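Home | Articles | Random page | Log in

Omomley House Challenge

The Omomley House Challenge is a student contest in home robotics, and I've been in it for two seasons, so forgive the enthusiasm! Teams write code that gets a virtual robot around a furnished house. Nutov runs it each December with 26 clubs. 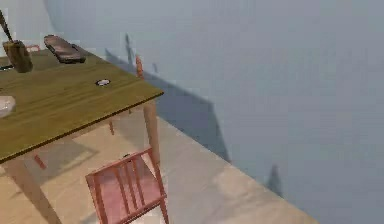
Every club starts with 200 practice runs. Ours (the Pascual club) burned through 58 of them on steering alone – chairs are a nightmare, and a clipped leg costs you points.

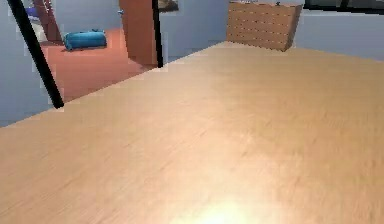

Scoring is simple enough. You get marks for reaching the right room, and you lose some for bumps and for dawdling. Our best total so far is 342, which I'm still pretty chuffed with. 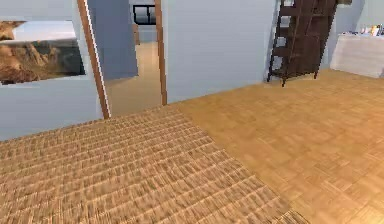

Changes of flooring and doorways come up a lot in the club notes, and newer teams usually borrow Gudari, the shared map code, until they've written their own.

Related articles
Gudari (map code)
Pascual Robotics Club
Nutov practice rules

Contact | Copyright | Back to top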